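Tarkari Introduces Pritmont Meal Archive for Recording Family Holiday Recipes

Subscription service stores handwritten cards, scaled quantities and preparation notes in one printable record

URNONSKA, March 13, 2026 - Tarkari, a publisher of household cooking records, today announced general availability of Pritmont, a service for documenting the dishes a family prepares for holidays and other recurring meals. Pritmont accepts handwritten cards, typed recipes and dictated notes, and converts each to a standard entry with ingredients by weight and by volume, equipment, oven position, resting time and serving yield.

The service is intended for households in which a holiday menu is held by one or two cooks and has not been written down in full. Recipes of this type commonly omit pan dimensions, the size of a can or package, and the point at which a dough or sauce is considered ready. Pritmont flags each missing value and returns the entry to the cook with a short set of queries.

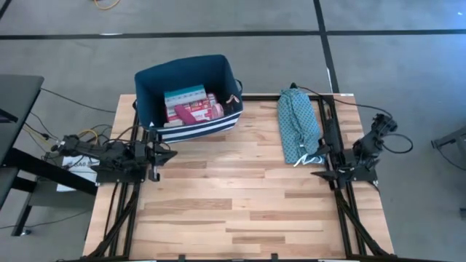
Pritmont was tested over two holiday seasons with 46 households, which submitted 325 recipes between them. Of these, 186 required at least one clarification before a second cook could prepare the dish from the written entry alone. The most frequent omissions were pan size and baking temperature. Package sizes came third, usually in recipes that call for "one box" or "one can" of a product that has since been sold in a different weight.

"A card that says 'bake until done' works well for the person who wrote it," said Fiachra Ní Chonaill, head of recipe editing at Tarkari. "Her son-in-law needs a temperature and a pan. We ask for both and we leave the rest of her wording alone."

Original wording is retained in every entry. The scanned card appears on the left page of the printed record and the standardized version on the right. Where two branches of a family prepare the same dish differently, both versions are kept under one title, and the differences are marked by line. A stuffing entry, for example, can hold a cornbread version and a white bread version with separate liquid quantities and baking times.

Scaling is calculated per ingredient. Salt, leavening and strong spices are not multiplied automatically above a threshold set by the recipe editors - the cook receives a suggested range and confirms the value after preparing the dish. Baked goods can be scaled only to pan sizes listed in the entry.
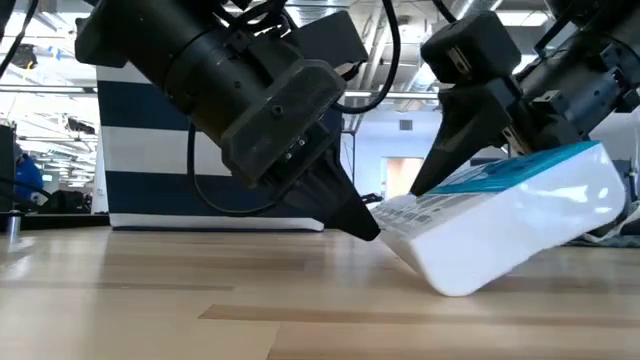
Each account also includes a meal plan view, which arranges the selected dishes on a single timeline by oven temperature and burner use. Conflicts are shown when two dishes require the oven at different temperatures during the same period. The cook may then move one dish to the previous day if its entry includes a storage and reheating note. Entries without such a note cannot be moved.

Printed records are produced by Benítez, a bindery in Urnonska, on coated stock with a lay-flat spine. Pages are supplied loose on request for households that keep recipes in a ring binder. Replacement pages can be ordered individually when an entry is revised.

Availability

Pritmont is available now in the United States and Canada in English. Spanish and French entry forms are scheduled for October. Accounts are offered in 3 tiers: Single Cook, Household and Extended Family. All tiers include scanning, editing queries and the meal plan view. The Extended Family tier adds shared editing and parallel versions of a dish. Households that took part in testing will be moved to the Household tier with their existing entries intact.

About Tarkari

Tarkari publishes recipe journals, menu planners and pantry record books for home cooks. The company is based in Urnonska, where its editing staff and test kitchen share one building.

Press contact

Fiachra Ní Chonaill
Head of Recipe Editing, Tarkari
Review accounts and sample pages are available to food editors on request.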